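The robotics club at Garside meets at 4 p.m. in a room that was promised to it empty. Roy Lambert, who has run the club through 2 changes of principal, still speaks of that promise with some tenderness.

What the club got was desks along both sides, a strip of blue tile between them, and everyone else's cardboard. Members have learned to walk in single file. They have also learned that any sentence beginning "I put it down right next to" will cost the team 10 minutes.

The project this year is picking things up. It sounds modest until you watch a sophomore spend an entire afternoon on it. The students take a gripper around by hand, closing it on one object after another, and the recordings go toward teaching an arm to do the same. They call the effort Kerudness, a name that won a vote by a margin Lambert declines to discuss.
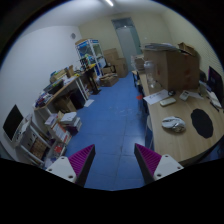 The aisle between the desks at Garside, with the gripper's jaws open.

By March the club had logged 910 attempts. The goal for the regional meet at Steltongate is higher, and the rules there are strict: 50 points for a clean grasp, nothing for a grasp that ends on the floor, however good it looked on the way down.

Their chief rivals, from Nultlow, are said to practice in a proper lab with labeled drawers. Lambert has heard about the drawers from several parents. He points out that the judges at Steltongate like to clutter the table – and on clutter, he feels, his students have had the better education.

Cleanup starts at 5:30. Most evenings it consists of moving a box from one desk to the other.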